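Ticket: sim eval success rate doesn't match between two machines, same checkpoint
Project: Virkby (two-arm sim benchmark)
Opened: 4 June 2021
Component: eval / rendering / wrist cams
Priority: high, blocks results table

Problem

Same policy, same seeds, same task list. Velteck box gives us 580 successes out of 1,000 episodes. Bastos box gives 100. Both finish clean, no crash, no warnings worth reading. One of those numbers was going in the paper so we need to know which is real.

Already checked before opening this:
- checkpoint hash identical
- physics step and control rate identical
- seeds file identical, diffed it
- action log identical for the first few steps of each episode then drifts

So the policy is seeing something different. Dumping camera obs on Bastos now.

First dump, wrist view. Gripper open, both white fingertips where they should be, the other gripper up at top left against the carton with the red trim. Label print on the carton too small to read at this size, which is normal for us.
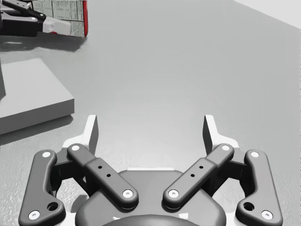

Update 1: replay instead of live policy

Took the policy out of it. Replayed recorded joint targets on both machines. Final joint positions match to the last digit we log. So physics is fine and it's the obs side for sure.

Things tried, no change:
- rebuilt the env from the lock file
- swapped GPU driver to match Velteck
- turned shadows off (success went down a hair on both, expected, policy was trained with them on)
- forced single worker

Then tried feeding Velteck obs to the policy on Bastos, offline. Actions match the Velteck log. So the network is fine too. Only thing left is what gets packed into the obs dict and in what order.

Wrote a small script to save every camera stream by the name the renderer gives it, plus the slot it lands in. The wide view with both arms in it is easy to pick out, big black box between the grippers, floor tiles out past the table. No way to confuse that one with a wrist stream.
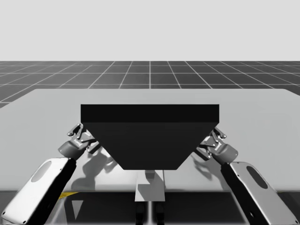
Slot 0 on both machines, correct. Slots 1 and 2 are the ones to look at. The two wrist streams are nearly the same picture if you only glance at them: gripper at the bottom, gray table behind, fingers mirror each other. Which is why nobody caught it in the thumbnails, me included. You have to go by what's around the gripper and then check it against the scene state for that step.

Went through it by hand for a few episodes, then had the script do it by comparing the object poses with the camera pose. Also found the thumbnails in the Prindwood viewer get re-sorted by name before display, so the viewer was hiding the whole thing. Don't trust the viewer for slot order untill that's patched.

Dumped one more wrist stream to get a case where the printed box is off to the right, with red and white lettering running down its side. Something like "ello" is all I can make out of it.

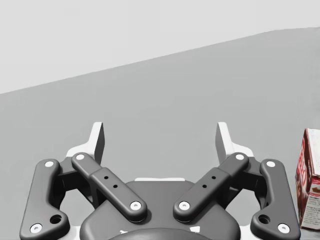 Cause: camera list is built from a directory listing with no sort. Velteck filesystem happens to return left before right, Bastos returns right before left. Left and right wrist swapped in the obs, policy gets the wrong hand in each slot. Explains why the first moves look fine and it only falls apart once the arms get near something.

Fix

- camera order now set explicitly in the task config, loader throws if a name is missing
- slot/name pairs written to the header of every eval log
- added a test that compares wrist camera pose to the arm it's mounted on

Rerun on Bastos after the fix: 580 of 1,000, same episodes as Velteck.

Still open

- more than 2,339 older eval episodes on Bastos have no slot info in the log. Can't tell from the file which order they ran with. Marking all of them as do not cite, rerun when theres GPU time
- ablation table from those runs needs to be redone, including the no-wrist-camera row, just to have everything from the same build
- viewer sort bug split out to its own ticket

Leaving this one open until the ablation reruns are in. Ping here if you see a success rate on any third machine that doesnt match, and attach the log header.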